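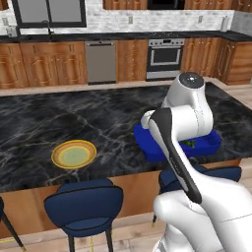

Tanner Robichaud replied that the joint limits were the first thing he would check, before anyone touched the planner. His own arm model had shipped with the elbow limit in degrees and every other joint in radians, and the solver accepted it without a warning.

Checked. All limits in the model file are in radians. Elbow range matches the drawing. Not the cause.

Ticket: arm stalls on approach to blue tray, kitchen scene
Component: Trakeck planner, Bokeck scene loader
Status: open, workaround in place
Setup: home build, simulation only. Real arm is still on the bench with no wrist wiring.

Symptom
Task is to pick the greens out of the tray and put them on the round plate. Arm leaves the start pose normally, slows over the counter, and stops short of the tray. Planner returns "goal in collision." Gripper stays open. No contact is logged. Same task in the bare table scene completes every time.

Steps to reproduce
Load kitchen scene. Reset arm to start pose. Send pick goal for the greens. Wait for timeout, set to 60 seconds. The planner gives up well before that on most runs.

Log

Run with default settings. Stall. Saved planner output as a baseline.

Turned off collision checking for the bar stools. No change. They are on the far side of the counter edge from anything the gripper needs to reach, so this was a long shot. Turned it back on.

Raised planning attempts from 5 to 216. Same error, longer wait. Restored 5.

Moved the goal up by 3 cm. Plan succeeds. Gripper closes on air over the greens. So the goal pose is reachable and something close to the tray is blocking it.

Tanner asked whether the tray was loading as a convex hull. If it was, he wrote, the open top would be closed as far as the planner was concerned, and anything inside would be sealed in.

Switched the viewer to collision geometry. He is right. The tray is a solid block up to the rim. The visual mesh is open and deep, which is why I did not look there. The greens only just clear the rim, so any grasp worth having puts the fingertips inside the block.

The bare table scene uses a flat pad with no walls. Explains why it passed.

Cause
Bokeck scene loader builds one convex hull per object unless told otherwise. The tray needs to be split into a floor and walls. The import flag for this was present in my old config and got dropped when I moved the project over to the MacPherson branch in March.

Workaround
Replaced the tray collision mesh with separate boxes, one for the floor and one for each wall. Wall thickness copied from the visual mesh. Planner now finds a path into the tray. Approach is slow near the rim but does not stall.

Still open
Grasp slips on lift in some runs. Friction on the greens is at the loader default and probably wrong. Will file separately under Faveck, where the contact settings live.

The plate has the same hull problem in principle. It is shallow enough that placing should work, but I have not run a full pick and place yet.

Tanner wants the import flag to be on by default for any object tagged as a container. Agree. Leaving this ticket open until that is merged and the boxes can come out.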